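How to Hang Wire Baskets Around a Small Work Table

A work table stays clear longer when the small stuff has a place to go that isn't the table. Wire mesh baskets are cheap and light, and they go up in a few minutes. These steps are for a table with a metal profile frame around it, but they work on any rail or bar you can get a zip tie around.

What you need

Wire grid baskets, rectangular
Zip ties, 2 per basket
Small hooks that fit over your crossbar
Side cutters
A damp cloth

Step 1. Clear the table and wipe it down. Sort what you took off into things you use daily and things you don't. The second pile goes in a drawer.

Step 2. Hold the basket where you want it and reach for it from your normal working position. If you have to lean, move it closer.

Step 3. For a side basket, run one tie near the upper corner and one near the lower corner. Leave both loose, straighten the basket, then pull them tight. Trim the tails flush – a cut tail is sharp enough to scratch your hand.

Step 4. For a back basket, use hooks over the crossbar. Center it above the table and leave enough room below for whatever you work on. Hooks let you lift the basket off when you need the space.

Step 5. Load the side basket first. Tape lies flat on the bottom and markers go upright in a front corner. Padlocks and other heavy items are better in the back basket, near a hook.
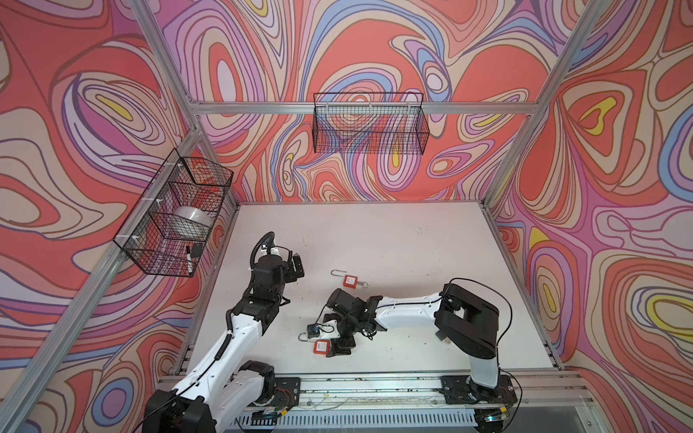
Photo: Joly / Useo Workshop Pages

The side basket holds a roll of white tape and a black-capped marker, and the one on the back bar is ready to fill. The two red padlocks on the table are next to be put away.

Check the ties every few months and replace any that have turned chalky or stiff. If a basket starts to sag, take some weight out before you add another tie.

Last updated 19 August 2019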